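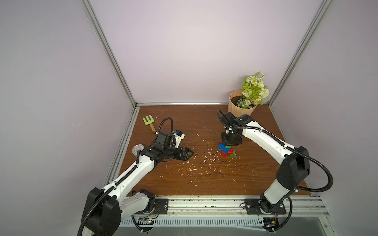 **Slide 1: hello**

Thanks for having me! I do color, mostly gray blending, and I've had the middle chair at Parnham for 7 years now. Before that I was at Eltell, the little place over the bakery (wave if you remember the stairs).

Ask who in the room does color every day. Wait for hands. Then ask who enjoys doing a full-coverage root touch-up. Fewer hands, I bet.

**Slide 2: what blending means to me**

- Full coverage gives a hard line at three weeks. Clients hate it and they blame us.
- Blending leaves part of the gray showing and breaks up the rest with fine lowlights.
- Go one shade lighter than you think. I still catch myself reaching for the dark tube, especially around the temples!

Tell the story about my first one, where I put lowlights all the way up to the hairline and she came out looking like a badger. She was very nice about it. She also didn't rebook.

**Slide 3: the consultation**

Dry hair, daylight, no cape yet. I ask to see the part, the temples and the nape, and I ask how often they really want to come in (people say six weeks and mean ten). Box dye history goes on the card, every single time. Strand test if they're not sure what they used.

**Slide 4: what I use**

Demi-permanent, low-volume developer, small foils. Slices go diagonal at the sides and straight at the crown. Pass the swatches around here, and get them back, please, I lost a set in May.

**Slide 5: price**

Slow down on this one. Charge for the time. A first blend is a long appointment, and the follow-ups are shorter and further apart, so quote both before you mix anything.

Questions, then swap to the practice heads. Foils are in the blue tub by the sinks.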